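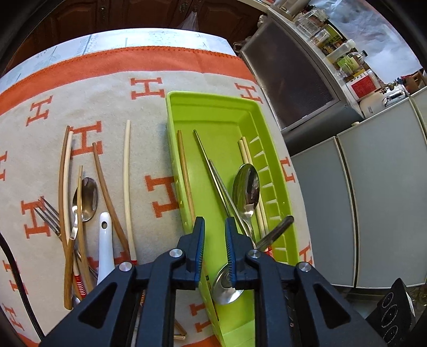 Kollmont Town Football Club

Kollmont Town Football Club is a semi-professional association football club based in Kollmont. The first team plays in the second tier of the regional league and its home matches are held at Grewal Park. The club's colours are dark green shirts with white shorts, and the change strip is yellow. Supporters and local newspapers call the side "the Quarrymen", a name taken from the slate workings north of the town.

Contents
1 History
2 Ground
3 Rivalries
4 Youth and women's football
5 Club officials
6 Records
7 See also

History

Foundation and early years

The club was formed by the merger of two works sides, Kollmont Slate and Husto Athletic. Both had been playing on the same council pitch, and the council had asked them to share the cost of draining it. The merged club took the league place of Kollmont Slate and the kit of Husto Athletic. Hubert Reisinger, a former half-back with the slate side, was appointed as its first secretary and also picked the team, there being no manager's post at the time.

Kollmont Town finished bottom of the district league in its first season and was re-elected by the other member clubs. It won promotion four seasons later, after a play-off against Vedik Rovers that went to a second replay.

Regional league

The district league was absorbed into a larger regional competition, and Kollmont Town was placed in the third tier. Vernon Paquette became the first full-time manager. He replaced the club's long-standing 4–4–2 with a back three and signed several players released by professional academies. Under Paquette the team went 26 league matches without defeat, a run that covered parts of two seasons and ended with a 1–0 loss away to Vedik Rovers on a Sunday in March. The club was promoted as champions at the end of the second of those seasons.

Paquette left the following summer after a disagreement over the playing budget. His assistant, Amrit Fraser, took charge and kept the side in the second tier on goal difference. Fraser returned to a back four and relied more heavily on players from the youth section. 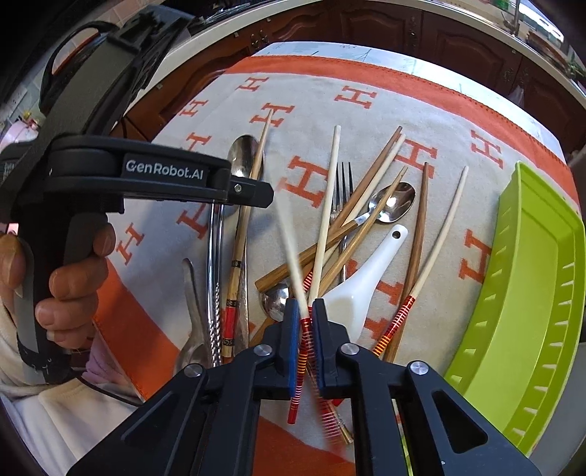 The club has remained in the second tier under Fraser. Its best finish at that level is third, which was followed by defeat in the promotion semi-final. The match was settled on penalties.

Ground

Grewal Park lies on the eastern side of the town, next to the railway line. It has one seated stand, on the north touchline, and covered terracing behind the west goal. The remaining two sides are open, with hard standing behind a rail. The pitch slopes towards the south-east corner. The slope was reduced when the surface was relaid, but remains within the limit set by the league.

Floodlights were put up in Paquette's second season, and evening matches kick off at 7.45 pm. Before that, midweek fixtures were played in the late afternoon or moved to the Husto sports ground.

Rivalries

The main rival is Vedik Rovers. Matches between the two are known as the Line derby, after the branch railway that joins the towns. The league normally schedules one of the two fixtures for the Christmas period. A lesser rivalry with Husto United dates from the merger, when a number of Husto Athletic members refused to join the new club and formed their own.

Youth and women's football

The youth section runs teams from under-9 to under-18. The women's team was founded by Shirley Boychuk, who played in goal for its first six seasons and later coached it. It plays at Grewal Park when the men's side is away, and otherwise on the training pitch behind the north stand.

Club officials

Chair: Naheed Farooqui
Manager: Amrit Fraser
Head of women's football: Shirley Boychuk

Records

Longest unbeaten league run: 26 matches
Most league goals in a season (team): 61
Highest league finish: third, second tier
Most consecutive seasons in goal, women's team: 6 (Shirley Boychuk)

See also

Vedik Rovers F.C.
Husto United F.C.
Line derby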